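3.2 Storage and Work Surface

The second part of the project concerned the wooden box and the table on which it was used. The group required a container that could remain in one position through a full session and be cleared away at the end of the day. Three suppliers were compared in May. The box from Trosum was chosen over the one from Lerkance on the grounds of price and delivery time, and the total for this part of the budget came to 285 dollars.

The table was covered with brown paper before the box was set down. Paper was preferred to cloth in the original plan submitted by Youssra El Idrissi, as it can be marked with a pencil and replaced at little cost. The position of the box was agreed upon by all members and recorded in the project log.
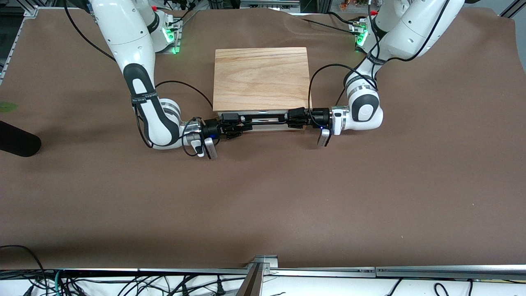

Figure 2. Wooden box on the paper-covered table.

The grain of the wood is visible across the top face, where darker wavy lines run through a pale ground. The group considered painting this face and decided against it. A painted finish would have required a drying period that the schedule did not allow, and the natural surface was judged acceptable by the course supervisor.

Paper use was higher than planned. The first roll was finished after 11 sessions, and a second was ordered under the same account. Remaining costs are listed in Appendix B.

3.3 Schedule

The final session was held on Saturday, July 29, 2023.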